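The Pillow Post (you did ask)

Filed under: Home, Bedding, Small victories

I promised a few of you in the comments that I would write up what I know about pillows, and then I put it off through all of August, so here we are. Get yourself a drink. I have never managed to be brief about bedding and I'm not going to start today.

It began with a sore neck. I had been waking up stiff for most of the summer and blaming the mattress, the window, my age, the way I fall asleep reading with my chin on my chest. Then one Monday I changed the sheets and laid all the pillows out side by side on the bed, and I noticed that the one I sleep on every night had the general shape of a pancake. It was thick at the two ends and had almost nothing in the middle. I folded it in half and let go, and it just lay there folded, looking at me. A good pillow springs back open. Mine had given up!

My first thought was to throw it out and buy a new one. My second thought (this one came in my grandmother's voice) was that a pillow is only a bag with fluff in it, and the bag was perfectly fine. She used to open hers up every spring, pull the filling out onto a clean sheet, pick it apart, wash the covers, and stuff the whole lot back in again. As a little boy I thought this was the best day of the year. I was allowed to put both arms in up to the elbow.

So I've been refilling pillows. I've now done two for myself and helped with a good many more, and I have opinions.

First, find out what you've got inside. Unpick a few inches of seam along one short side, close to the corner, and have a look. Mine was ordinary white polyester fiber, the kind that comes in a bag from the craft store, and that's the easiest thing in the world to work with. If you find feathers, close it up again and do it outdoors on a day with no wind at all. I mean it about the wind. If you find one solid piece of foam then I'm afraid this post can't help you, though the foam does make a nice kneeling pad for the garden.

Open the seam wider than you think you need. I made a tiny neat opening the first time, very proud of it, and then spent the whole evening poking fluff through a hole the size of a plum. These days I undo nearly the whole short side. It's a bit more sewing at the end, but you can get your hands right down into the corners, and the corners matter a great deal. A pillow with empty corners looks sad no matter how much you put in the middle.

Now, the fluffing. Old filling clumps up into hard little wads, and if you add new filling on top of those you end up with a soft pillow full of potatoes. Pull out a handful, tease it apart between your fingers until it's loose and cloudy, and set it aside. Keep going. It takes ages and it's very pleasant. I did mine with the radio on, and my friend Edem Amegashie came by halfway through to return a casserole dish and stayed for an hour and a half, teasing fluff and telling me all about a trip to Bragança and the chestnuts there. I got no recipe out of it, but I did get a whole pillow's worth of filling sorted.

How much new filling to add is where everybody wants a number. I put 900 grams in total into my own, old and new together, and I sleep on my side and like a fairly tall pillow. Edem tried it and said it was like lying on a loaf of bread, so please do your own testing. If you sleep on your back you'll want a good deal less. My advice is to put in what seems right, pin the opening shut with a few big safety pins, and sleep on it for a couple of nights before you sew. (Pins on the side away from your face. Put a pillowcase over it. I shouldn't have to say this, but I know who reads this blog.)

When you stuff, start with the two far corners and pack those with small handfuls, then work back toward yourself with bigger ones. Every so often pick the whole thing up by the top two corners and give it a shake so the filling drops down. You want to see it belly out at the bottom. That tells you how much room there really is left at the top, and it's always more than you'd guess. Some of the fluff will try to climb out over the edge while you do this. Tuck it back in, or let it be until you're ready to close up. Mine always looks like a boiled-over pot of rice by the end.

A word about where to do all this. I tried the kitchen table and got fibers in the butter. I tried the floor and found out that everything on the floor wants to live inside your pillow, including a raisin. What works best is a bedroom with the bed made up in something plain and light, so that stray bits don't show and can be shaken off later, and a chair with a proper round back pulled up close. Those tub chairs are wonderful for it. You can drop the half-filled pillow into the seat and it stays upright, held on all sides, with the open end facing you and both your hands free. I wish I'd thought of it sooner. I had been clamping mine between my knees like a cello.

For closing, I use plain white cotton thread, doubled, and a ladder stitch. If you don't know ladder stitch, any small tight stitch will hold, and it's all going inside a pillowcase anyway. Don't pull so hard that the fabric puckers. Go over the last inch twice.

Then the covers. I had a long exchange by email with a reader who swears by the zippered kind from Mirnelero, and another who swears just as hard by Zudel, and I have to confess I've bought one of each and can't tell them apart in the dark. Buy whichever one has a zipper that runs smoothly. A sticky zipper will catch the fabric at the worst moment, and then you'll say things you regret.

What did it cost? One bag of filling, a spool of thread I already had, and an evening. I'm not sure I saved much money compared with a cheap new pillow, if I'm being fair about it. But I've had a month of waking up with a neck that turns in both directions, and there's one less pillow going out with the trash, and the leftover filling went into the old bolster that the cat has claimed, which was badly in need of it.

A few of you asked whether you can wash the filling. You can, in a tied pillowcase on a gentle cycle, but it takes forever to dry. I hung mine over a rack and turned it by hand morning and evening, and it was still damp in the middle on the third day. Make sure it's dry all the way through before it goes back in. If your filling is very old or smells of cupboard, I'd let it go and start fresh.

And yes, to the person who wrote in about sofa cushions, those are coming. I have two on the go at the moment and one of them is being very stubborn about its corners. 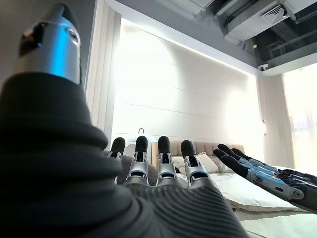
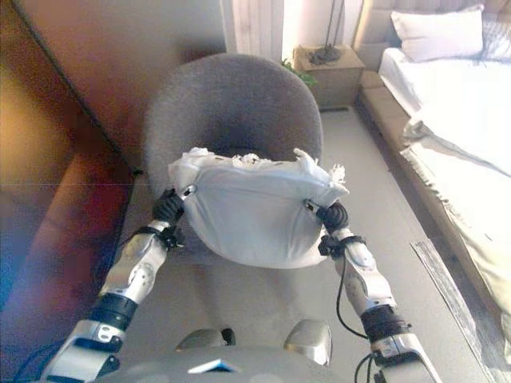
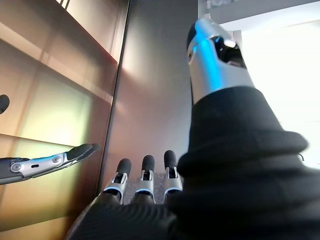

Middle picture: the pillow held up by its top corners over the gray chair, stuffing peeking out along the open edge.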